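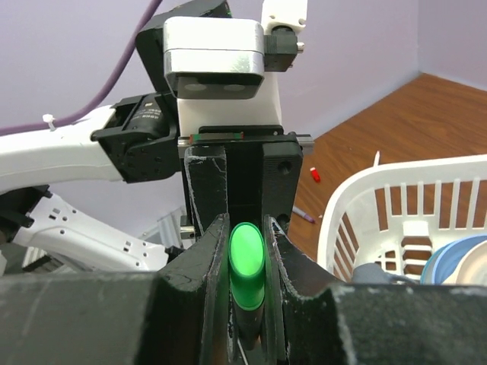 Why I'm back to writing letters by hand

I got a letter in October from my old roommate Kaan Dursun, four pages, both sides, in handwriting that has gotten worse every year I've known him. It came in an envelope he'd clearly used before and taped back together. I read it standing up in the kitchen with my coat still on, and then I sat down and read it again!

I hadn't written an actual letter since I was maybe nineteen. I send messages all day long, I'm a fast typist, I'm the person in the group chat who answers first. But when I tried to write back to Kaan I got half a page in and my hand hurt. My hand! From half a page! I used to fill entire exam booklets.

So I made myself a deal. One letter every other weekend, at least 400 words, to somebody who wasn't expecting one. I've kept it up so far (okay, I skipped one when I had the flu) and I have some thoughts.

First thought: paper matters more than the pen. I went through a whole fancy phase and bought a pad of this thick cream stuff with a rough edge, and the ink went everywhere. What I use now is a plain Flomano pad, 50 sheets, no lines. It comes with a guide sheet you slip underneath so you don't slope off toward the corner, and I slope off toward the corner anyway. The good pens I save for envelopes, where the mail carrier has to be able to read me.

Color is a different story. I'm very pro color. I wrote to my cousin's kid in green and she wrote back in purple, with a drawing of a horse that takes up most of page two. My friend Sinan Polat thinks anything other than black or blue looks like a ransom note, and he told me so, in blue, in a letter that took him three weeks to send. Sinan, if you're reading this, you're getting orange next.

The hard part is knowing what to say. With a text you only need one thing. With a letter you need to keep going after the one thing, and that's when the good stuff shows up. I wrote to Pichit Limsakul meaning to thank him for a book, and by the second page I was telling him about the apartment in Dremosthorpe with the bathtub in the hallway, which I hadn't thought about in years. He wrote back that he remembered the bathtub. He also remembered that I'd kept potatoes in it, which I would like to dispute.

I don't do drafts. I tried it once and the copy came out stiff, like a thank-you note to a bank. Now if I spell something wrong I cross it out and carry on. Kaan crosses out whole paragraphs and you can still read every word, and those are the best ones.

Stamps! I buy them 6 at a time because if I buy a big sheet I lose it. The counter at my post office closes at 4:30, so I'm usually there at 4:25 with my coat flapping.

My score at the moment is more letters out than in, and I'm fine with that. Volkan Yurt has never answered one, but he calls me when they arrive and reads bits of them out loud in a silly voice. I'm counting it.

If you want a letter, send me your address. I've got most of a pad left and my hand has nearly stopped hurting.

Recent posts
The soup I make when I don't want to make soup
2 weeks without the car
Things I found in my mother's recipe box
A long train ride and a short book
Please stop giving me candles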